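Loading the dishwasher on a Saturday

I have changed how I do the dishes, and it has stuck long enough that I think it's worth writing down.

For years I did what my mother did. Everything got washed under the tap, properly, with soap, and then it went into the dishwasher to be washed again. I have a counter that shows every drop of water and a sink that shows every spot, so I was also wiping both of those down each time. On a Saturday after people had been over for lunch it took me 40 minutes, and the machine hadn't even started.

Lieselotte Eichhorn stayed with us in February and watched me do this once. She asked what the dishwasher was for. I didn't have a good answer.

So now it goes like this. Scraps into the trash first, with a spatula. The trash bin used to live under the window and I walked back and forth to it. Then the plates go in the sink in a rack, standing on edge. I had been stacking them flat, which meant the bottom of each plate picked up whatever was on the one below, and I ended up with two dirty sides to deal with. Standing up, they stay apart and I can take them one at a time. If there is dried egg or oatmeal I run a little water over them. Otherwise nothing.

The rack was a separate purchase. The first one I bought was from Olilus and it was too wide by the width of a finger. The second one is from Zaritz and fits, though I had to turn it the other way from how the box showed it. Measure the bottom of the sink and not the top. Mine is narrower at the bottom because of the rounded corners, and I didn't think of that.

Then the dishwasher. Bowls and glasses up top, big plates below, and small plates wherever there is a gap. I used to lay a plate flat across the upper rack if I ran out of room. It comes out with a puddle on it and sometimes grit. Now I take it back out and find it a slot, or it waits for the next load. Forks and spoons get mixed up so they don't nest together. I pull the rack all the way out before I start, which sounds obvious, but I chipped 4 plates last year reaching in over a half-open one.

The whole thing takes 9 minutes now. I timed it twice. I still wash the good knives and the bread pan by hand, and the wood spoons, and those dry on a towel.

I haven't settled on a detergent. The Prolteck tablets leave a film on the glasses in our water. I'm using up the powder before I try anything else.

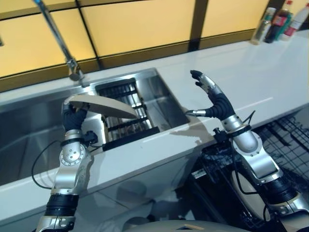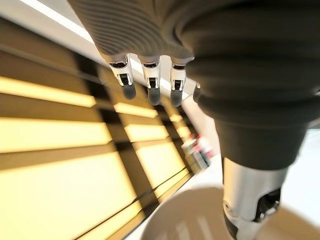
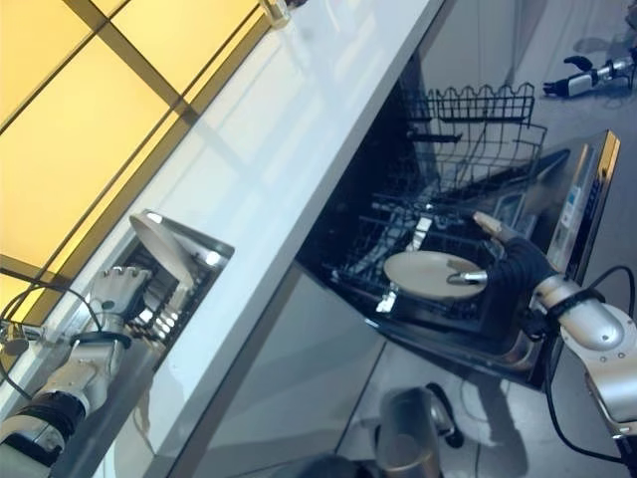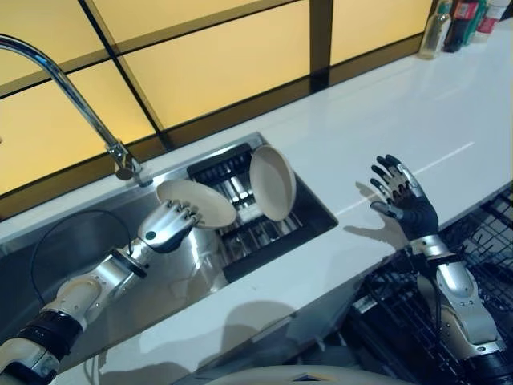
Dish duty in the kitchen with the yellow panels. The last one has the plates at the sink rack, and the one before it has the upper rack of the dishwasher pulled out.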